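What Does a Robot Do All Day in a Kitchen?

My aunt Gizella works in a kitchen so big that my whole school could have lunch in it at the same time. It's called Kelemen Kitchens, and every school day they make 1586 lunches. I wrote that number on my hand so I wouldn't forget it!

Last October the kitchen got 2 robots, and I got to spend a whole morning there finding out what they do. I brought a notebook and a lot of questions.

The first thing I wanted to know was whether the robots cook. They don't. A person still makes the soup and tastes it and decides if it needs more salt. A robot can't taste anything, so you wouldn't want it in charge of the soup. What the robots do is clear up and set out. They pick things up, put them where they belong, and then go back and do it again. And again. And again — you get the idea.

That sounds easy, right? Try this at home. Pick up a tomato, then a can of soda, then a plate. You squeezed each one differently and you probably didn't even think about it. Squeeze a tomato the way you'd grip a heavy can and you'll be wiping tomato off the wall. A plate is flat and wide, so you have to get your fingers under the rim. Your hands learned all that when you were a baby throwing your spoon on the floor. A robot has to learn it too.

So how does it practice? A lot of it happens inside a computer. Szabolcs Halász is the person who looks after the robots, and he showed me a pretend kitchen on his screen, kind of like a video game. It has a pretend counter and pretend food, and the robot in it has two arms and black hands with fingers. If the computer robot drops a plate, there's nothing to sweep up. You just start over.

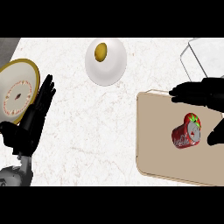
Szabolcs told me he can move everything to a new spot before each try. That matters a lot, because real kitchens are messy and people never leave things in the same place twice (I sure don't). If the robot only ever practiced with the bowl in one spot, it would get very confused on the day somebody put the bowl somewhere else.

He doesn't let a new job out of the computer until the robot gets it right 95 times out of 100. Then it tries the job for real, slowly, with Szabolcs standing next to the big red stop button.

Now for the part I was a little worried about. Did anybody lose their job? I asked my aunt, and she said no, but the jobs did change. Five people used to spend the whole morning clearing and stacking. Now two of them check the robots' work, and the other three moved over to cooking, which means there's a fresh salad every day. My aunt is one of the three. Her wrists used to hurt from all that stacking and now they don't.

Not everybody liked it at first. One of the cooks thought the robots were too slow, and she was kind of right! I watched one take ages to put away a single bowl. People are still faster at plenty of things. The robots just don't mind doing the boring ones.

My aunt also had to learn some new stuff. There's a yellow line on the floor you can't cross while the robots are moving, and she has to tell Szabolcs whenever they buy a new kind of dish. She says it's a bit like training a puppy, only the puppy never gets hungry.

Want to try being a robot? Ask a friend to close their eyes, and tell them how to pick up a cup using only words. "Move your hand left. Stop. Open your fingers. Wider!" Use a plastic cup. My brother and I tried it when I got home and it took us five tries.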